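How to Run a Hand-Held Gripper Table at an Open Day

Posted by Pieter Michiels, May 15, 2018

These are the steps we use when we set up a packing demonstration for visitors. The task is simple: pick up a household item with a hand-held gripper and put it in a cardboard box. Visitors can watch it first and then try it themselves. You can run the whole thing with one host and a helper. 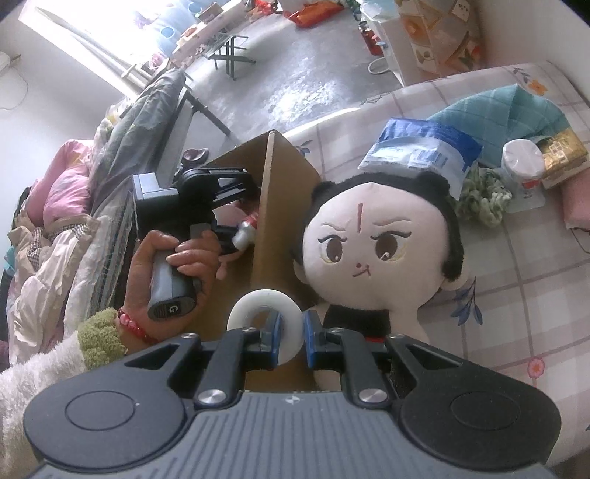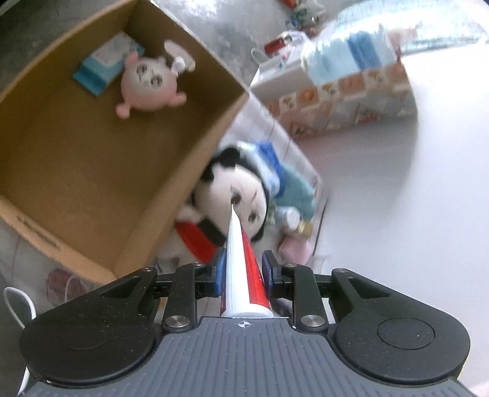 Packing household items with hand-held grippers. Photos: Pieter Michiels

What you need

Two hand-held grippers, charged, plus the charging cable
One open cardboard box, big enough that a hand and a gripper fit in together
A mix of small items to pack: tape, tubes, small bottles, soft toys
A spare of anything that can burst or leak
A damp cloth
A sheet of paper and a pen for the log
The Trado viewer on a laptop, if you want to show recordings afterward

We borrow our grippers through Prastel. If yours are a different make, the steps are the same but the button positions will differ, so read the sheet that comes with them.

Step 1. Pick the items

Choose things people already know from home. A roll of tape is the best first item we have found. It stands up by itself, it doesn't roll away if you set it on its flat side, and the jaws can close on it from almost any direction. It also survives being dropped all afternoon.

A toothpaste tube is a good second item. It is wide at one end and narrow at the other, and it gives when you squeeze it. Beginners tend to close the gripper all the way out of habit. Put a strip of tape over the cap before you start.

Plush toys come third. They are light and forgiving, but the fabric can bunch up between the jaws, and a big round toy may be wider than the gripper can open. Show people how to take hold of an ear, an arm or a bow instead of going for the middle.

Leave out glass, anything with loose powder in it, and anything heavier than 500 grams. The gripper may well lift more, but a visitor's wrist gets tired faster than you would think, and they will start resting the tool on the table.

Step 2. Set up the box

Put the box where a right-handed and a left-handed person can both reach it. Open all the flaps. You can fold them down on the outside or leave one standing. A standing flap gives people something to aim past, and it makes the task a little harder, so I leave it up for older kids and adults and fold it down for small children.

Don't fill the box ahead of time. One or two things in the bottom is fine and makes the task easier to explain. If the box slides around, put a heavy book under the inside flap or tape the bottom to the table.

Keep the items within 300 mm of the box at first. You can spread them out later when the visitor has the hang of it.

Step 3. Check the grippers

Do this before the doors open and again at the midday break.

Squeeze and release ten times. The jaws should open to the same width every time.
Look at the jaw tips. If one has worked loose or turned, push it back into place and check it again.
Try each pivot screw with your fingers. If it turns, tighten it with the key. Do not overtighten or the fingers will stick.
Wipe the pads and the jaw tips with the cloth.
Press the button once to see that the tool wakes up.

We had a sticky finger on one gripper in January and lost most of a morning to it. The cause was hand lotion, so now the cloth stays on the table.

Step 4. Show the task once, slowly

Stand beside the visitors so they see the jaws from the same side you do. Say each part out loud as you do it:

Open the jaws before you get to the item.
Bring the tool in until the item is between the tips.
Close until it stops moving, then stop squeezing any harder.
Lift straight up.
Move over the box.
Lower, open, and back out.

Most people skip the last part. They open the jaws and swing away sideways, and the item comes out of the box with them. Do it wrong once on purpose so they can see what happens.

Step 5. Hand over the tool

Give the visitor one gripper first. Let them do the tape, then the tube, then a toy of their choosing. If they are comfortable, offer the second gripper for the other hand. Using two at once is a lot harder. The usual trouble is that both tools arrive at the same place and bump together. Tell them to pass the item over in front of the box and not above it.

Watch sleeves. Long fuzzy or knitted cuffs can catch on the linkage. Ask people to push them up if they get close to the moving parts. Bracelets are all right if they stay at the wrist.

Keep your own hands away from the jaws while someone else is squeezing. The force is low, but a pinch is still a pinch.

Step 6. Start and stop the recording

If you are recording, press start before the visitor touches the first item and stop after the last one is in the box. Keep it to one task per recording. If somebody drops an item, let them pick it up with the gripper and go on. Those recordings are useful too, so mark them "drop" in the log and keep them.

If a visitor wants their recording deleted, delete it while they are standing there. Have a short card on the table that says what is recorded and for how long you keep it. Ours is 100 days.

Write down three things in the log: the recording number, the item, and a word or two on how it went. We finished our last open day at number 148, and the log was the only way to find anything afterward.

Step 7. Play it back

People like seeing the task from the tool's side. Open the recording in Trado, set the speed to half, and let the visitor hold the spacebar. Point out the moment when the jaws close. You can usually see whether the item was centered or off to one side, and the visitor will often want to go again after that.

Don't play back more than one or two per person. The line gets long.

Changing the task

After an hour or so you will want something different. A few that worked for us:

Pack in order. Call out the items and have the visitor follow.
Unpack. Start with everything in the box and take it out again. The walls get in the way, and reaching into the corners is tough.
Stand it up. Lay the tape on its side and have the visitor set it upright next to the box.
Point it. Pick up the tube and turn it so the narrow end faces a toy. Kids asked for this one over and over.

Common problems

The item spins in the jaws. It was picked up too far from its center. Put it down and take it again closer to the middle.

The tube slips out. Either the jaws are dirty or the visitor is holding the thin end. Wipe the tips first.

The bottle keeps falling over. Lay it down and pick it up by the middle. Small bottles with screw caps are easier this way.

The recording stops by itself. Check the cable, then the battery. If both are fine, restart the laptop. On our older Indoser laptop we also had to turn off the sleep setting.

A child can't squeeze the handle. Let them put both hands on one tool, or let a parent squeeze while the child steers.

Packing up

Turn off both grippers, wipe them, and put them back in their cases with the jaws open. Charge them the same evening. Check the bottom of the box before you flatten it. We have left a toy in there more than once.

Copy the recordings and take a picture of the log sheet so the two stay together. If you booked your table through the Granström hall, the room has to be clear 30 minutes after closing, so start sending people toward the door a little early.

Printed copies of the step 4 list are at the front desk. Take as many as you need for your own table.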